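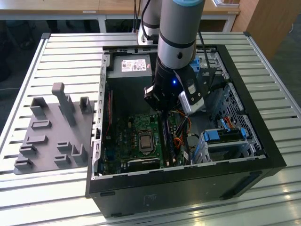
Desktop computer with side panel removed.

Section 9. Preparing Dried Herbs in the Kalaso Cabinet

9.1 Before loading

The Kalaso cabinet is intended for leaves, flowers and thin roots. Resins, fresh berries and oily seeds must not be placed in it. Plant material should be identified by a qualified person before it is dried. Material gathered from roadsides or sprayed ground is to be discarded.

1. Shake each bunch to remove soil and insects. Do not rinse flowers.
2. Strip leaves from thick stems. Slice roots lengthwise.
3. Spread the material on the trays in a single layer. Each tray holds up to 600 grams of fresh leaf.
4. Label every tray with the plant name, the part used and the place of harvest.

9.2 Drying

1. Set the dial to 30 degrees Celsius for flowers and soft leaves such as lemon balm, chamomile and mint.
2. Open the upper vent fully for the first nine hours, then close it halfway.
3. Turn roots once during this period. Leaves need not be turned.
4. Test a sample from the middle tray. Leaves should crumble and roots should snap. If the sample bends, return the tray and test again after two hours.

NOTE: Comfrey and mullein hold moisture in the midrib -- test the rib itself and leave the blade alone.

CAUTION: Do not dry foxglove, monkshood or any other poisonous plant in a cabinet used for teas. Residue on the mesh cannot be reliably removed.

9.3 Storage

Transfer dried herbs to Bakalis jars or other dark glass containers with tight lids. Fill each jar to the shoulder and inspect it daily for the first week. If moisture forms under the lid, empty the jar and dry the contents again.

Replacement mesh is ordered under part number 66 from the Gultbridge supply office. Questions on plant identification may be addressed to Fatima Etim at the Clendham herb room, Thursday mornings only.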